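Celtonside housing group drops cut-to-fit worktops in kitchen renewals

Housing & Repairs
May

Celtonside, the social landlord, is to change the way it buys and fits kitchen worktops in its planned renewal programme. From this month worktops will be ordered in a small set of standard lengths, finished on all edges before delivery, and the layout of base units will be adjusted to suit. Cutting in the home will be limited to sink and hob openings where these cannot be made in advance.

The change applies to 676 homes due for new kitchens in the current phase. Homes where work has already been surveyed and signed off will be completed under the earlier method.

The landlord's assets team gave three grounds for the decision in a briefing paper sent to residents' groups: waste, dust, and the rate of return visits for swollen or lifting edges. Most of the paper is taken up with the last of these.

Edge failures

Records from the previous phase show 472 return visits logged against worktops. The paper puts edge swelling first among the causes, followed by failed joints at corners, loose upstands and surface damage. Cuts made on site were far more likely to appear in the records than factory edges, and cuts next to the sink were the worst group.

Serpil Bayram, planned works manager at Celtonside, said the fault was easy to describe and slow to put right. "Water gets into a cut end that has not been sealed, or was sealed in a hurry. The board takes it up over a few months. By the time the tenant reports it the top has to come off, and the tap and the waste have to be disconnected to do that. A sealing job that was skipped turns into most of a day's work for a joiner and a plumber."

The earlier specification did require all cut ends to be sealed. Inspection took place after the sink was in, when the cut could no longer be checked without taking the sink out again.

Under the new method, the sealed edge is made before delivery and is covered by the supplier's guarantee. Any opening cut in the home must be photographed after sealing and before the sink or hob goes in, and the photograph attached to the job record. Payment for the job will be held until it is there.

Finishes

Tenants will be offered fewer finishes than before. The range drops to a plain light grey, a mid-toned wood effect, a dark speckled finish and a white finish with pale grey veining. The veined finish was the most requested in the previous phase and was the one most often out of stock, which led to some kitchens being part-fitted and left with temporary tops.

The supplier, Sarier, will hold stock of every length in each of the finishes. If a finish is not available on the booking date, the job will be moved and the tenant told before the old kitchen is removed. Fitting a temporary top will need approval from the area manager.

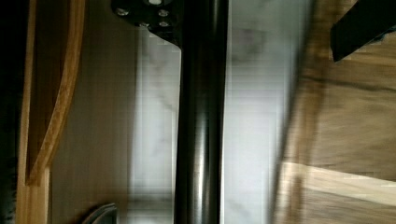 Layouts and gaps

Standard lengths bring a difficulty of their own, which is that kitchens are not standard widths. Many of the homes in the programme were built in small batches by different contractors, and walls that appear square on the plan are often well out. The paper accepts that there will be gaps at the end of some runs.

Where the gap is up to 90 millimetres, it will be closed with a filler panel to match the unit doors and a short section of worktop supplied with finished edges. Wider gaps will be dealt with at survey stage, either by changing the mix of base units or by leaving an open slot for trays and chopping boards. Tenants will see the proposed layout on a drawing and will be asked to agree it before the order is placed.

Out-of-square corners are harder. A joint between two factory-finished lengths only closes properly if the walls meet at or near a right angle. For corners outside the tolerance, the surveyor can order a templated corner piece. These take longer to arrive and cost more, and the paper expects them to be needed mainly in the older terraces.

Vichien Boonyarit, who represents tenants on the Cokcombe estate, said the drawing was welcome but that the time allowed for comments was short. "People get the plan and they have a week. If you work shifts, or you want your daughter to look at it with you, a week is not a lot. We asked for two and we have been told it will be looked at."

He also asked for the drawings to show socket positions. In the previous phase, several kitchens on the estate were finished with sockets behind the cooker or too close to the sink, and had to be altered afterwards. Celtonside has agreed to mark sockets and the cooker switch on every drawing.

Dust and waste

Cutting board indoors produces fine dust, and the earlier method often led to cutting in hallways or on balconies when the weather was poor. Under the new rules, any cutting that remains must be done outside the home or with extraction fitted to the saw. Contractors will have to list their extraction equipment when bidding for work.

Offcuts from the previous phase were mostly too short to use again and were sent away as mixed waste. No target for waste has been set for the first year. The landlord says it wants a full year of skip records before it picks a figure. Old worktops will be collected separately from unit carcasses where there is room on site to keep them apart.

Costs

Finished lengths cost more per metre than raw lengths. The paper expects this to be met by shorter fitting times and fewer return visits, but it does not give a total, and the finance section notes that savings on return visits will not show until well into the second year. The saving on fitting time depends on the survey being right first time – an error of a few millimetres that a joiner would once have trimmed off may now mean a new order.

To limit this, surveys will be carried out with a laser measure and repeated by the fitting contractor, Ragab, before the order is released. The first 100 kitchens will be reviewed as a group. The review will cover survey errors, delivery damage, time on site and tenant comments, and the results will go to the residents' groups at the same time as the board.

What tenants need to do

Tenants in the current phase do not need to apply. A letter will be sent with a survey date and the finish samples will be brought to the visit. Anyone who needs a lower worktop, a sink that can be used while seated, or space beneath the top for a wheelchair should tell the surveyor at that visit, as these kitchens are ordered separately and the standard lengths do not apply to them.

Tenants with a lifting or swollen worktop from the previous phase should report it as a normal repair. Such tops will be replaced from the new range where the existing finish is no longer made.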